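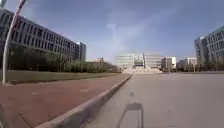 Camera two of three, outdoor loop. Long gray road, one curb, a robot shadow.

Thread on comparing cameras for the campus rover, for the four people who asked and the one who asked twice.

Camera one was the Gistamwood. Lovely box. It cost us 2997, and on pavement with the sun behind the robot it decided our own shadow was an obstacle and stopped. Then it rolled forward a bit and found the shadow had moved too. You can imagine the afternoon.

Camera two is the wide Istberg. Look at the pole on the left, it leans like it's had a long lunch. Straight lines near the edges are a matter of opinion with this lens. But the curb runs clean all the way to the middle, and the curb is what I drive by.

Norbert Hajdu wants it noted that you can fix the bend with calibration. Norbert has now fixed it three times.

Camera three, the Szekeres, had the best picture and a cable that fell out on every bump. 40 runs planned, 38 finished. Both of the missing ones are the cable.

Same controller throughout, a Lostby, firmware 2057. Mariann Szilágyi begged me not to update it halfway through and I didn't – personal growth.

Current ranking: Istberg, Szekeres with tape, Gistamwood on cloudy days.

Next up is the loop at 7 in the morning, when the shadows are longer. I've already apologized to the Gistamwood.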